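Startseite > Robotik > Lehre und Nachwuchs > Greifwerkstatt Nistari

Die Greifwerkstatt Nistari ist ein studentisches Projekt zur Robotermanipulation. Es entstand aus einem Wahlpflichtkurs der Dozentin Graziella Farina und wird heute von den Teilnehmenden weitgehend selbst getragen. Im Mittelpunkt steht das Lernen aus Vorführungen: Menschen führen einen Handgreifer, und aus den dabei entstandenen Aufnahmen wird eine Steuerung für einen Roboterarm trainiert.

Geschichte

Den Anstoß gab eine Semesterarbeit von Ermanno Cocco und Elsa Ikonen über das Greifen von Alltagsgegenständen. Ihr erster Greifer hatte starre Backen und ließ glatte Dinge mit schöner Regelmäßigkeit fallen. Der Nachfolger mit nachgiebigen Rippenfingern trägt den internen Namen Carnura und ist bis heute das Lieblingsstück der Gruppe - kaum ein Werkzeug im Kurs wurde so oft zerlegt, verbessert und wieder zusammengesetzt. Seit Ronaldo Amaral die Software betreut, laufen Aufzeichnung und Auswertung in einem gemeinsamen Programm, Trononlow genannt.

Arbeitsweise

Geübt wird bewusst außerhalb des Labors, an gewöhnlichen Tischen und mit Dingen, die ohnehin zur Hand sind. Eine Aufgabe besteht meist aus einem einzigen Satz, etwa »Lege die Maus auf die Matte«. Dahinter steckt erstaunlich viel: Annäherung, Ausrichtung der Finger, Druck, Anheben, Absetzen. Jede Aufgabe wird 200-mal vorgeführt, wobei Startlage und Griffrichtung wechseln. Wer neu dazukommt, beginnt fast immer mit der Computermaus. Sie ist griffig genug für schnelle Erfolge und rund genug, um einen schlampigen Ansatz sofort zu verraten!

Die Sammlung umfasst derzeit 712 freigegebene Vorführungen. Sveva Pace prüft sie auf Aussetzer und verwirft Durchgänge, in denen die Finger zu lange stillstehen. Gerade diese Durchsicht gilt unter den Teilnehmenden als lehrreichster Teil des Kurses, denn an den eigenen Bewegungen lässt sich wunderbar erkennen, wie viel man beim Greifen unbewusst korrigiert.
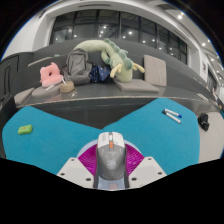

Übungstisch mit Computermaus, Matte und Stiften; im ersten Bild ist die Maus zwischen den Fingern, im zweiten liegt sie auf der Tischplatte. 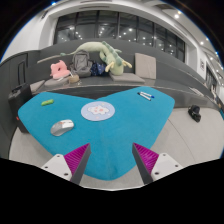
Wettbewerb und Ausblick

Im Mai richtet die Gruppe den Shevchuk-Lauf aus, einen offenen Wettbewerb für Schul- und Hochschulteams. Gewertet werden zwei Durchgänge, einer mit bekannten und einer mit unbekannten Gegenständen. Der zweite ist beim Publikum besonders beliebt, und auch ein misslungener Griff bekommt Applaus, wenn die Idee dahinter gut war. Für die kommende Ausgabe ist erstmals eine Aufgabe mit zwei Greifern geplant. Die Regeln dazu werden noch erprobt.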